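Opinion > Robotics > Methods and Results

Randomized Textures Are Not a Measurement

A familiar sentence appears in the results section of many simulation papers on manipulation: the policy was trained with visual randomization and is therefore robust to changes in appearance. The first half is a description of the training setup. The second half is a claim, and it usually has no experiment attached to it.

I reviewed four such papers this fall. In each, the randomization consisted of swapping surface textures, shifting the camera pose by a few degrees, and drawing light intensity from a fixed range. In each, the evaluation used the same texture library, the same pose distribution and the same lights. The test seeds were different. The test conditions were the same.

The Lostell door task, which our group has used since November, shows how little this tells us. The policy sees a wrist camera view and must bring the gripper to a door and open it. Textures are redrawn every episode from a library of 926 surfaces, some plausible for a building and some plainly unsuited to one. A single draw can put carpet, wood and a pattern of dashes next to each other.

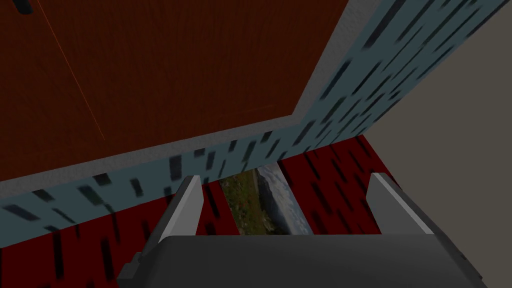

Wrist camera view from a simulated episode, gripper open. The wood panel at upper left is bordered by light grey trim.

Renders of this kind look difficult, and readers tend to credit the method for handling them. But a policy can ignore texture entirely and still depend on something the randomizer never touches. In our setup the trim around the door kept a fixed width. Farzad Kazemi tested this in the plainest way available. He held out 30 textures, kept everything else the same, and ran 600 episodes. Success barely moved. He then restored the full library and varied only the width of the trim. Success fell by more than half.

By the usual reporting standard, the first result would have gone in the paper as evidence of robustness. It is evidence of robustness to texture, which we had already trained for. The second result describes the policy far better, and no table in the standard format has a column for it.

Amirhossein Safavi, who wrote most of the randomizer, objects that every simulation leaves something fixed and that an author can't be asked to vary everything. I agree with the objection and think it supports a modest rule. List what was held fixed. Pick at least two items from that list, vary them at test time only, and report the drop. For a task this size it costs about 1,000 extra episodes, an overnight run on one workstation.

I would also drop the word "photorealistic" from arguments on either side. Better rendering does not break the link between a fixed cue and a learned action. Strange rendering doesn't break it either, unless the cue itself is among the things being changed. Our own earlier report on Lostell made the general claim in its abstract. The revised version says "robust to surface texture" and lists the trim result in the main table.

Comments (3)

mobile_base
We saw the same thing with handle height on the Orker bench. Fixed to the millimeter in every scene, and it took months before anyone looked.

T. in controls
Two items from the list is too easy to game. Authors will pick the two they already know are harmless. Let the reviewers pick.

gradstep
Was the trim width varied symmetrically? A wider trim also makes the panel look smaller if the outer size is kept. Would like to see those separated before I believe "more than half."

Related
Jandthorpe Drawer Results, Rerun With Held-Out Geometry
Reporting Failed Grasps: A Proposal
What the Liyanage Baseline Leaves Out
Wrist Cameras and the Cost of a Narrow View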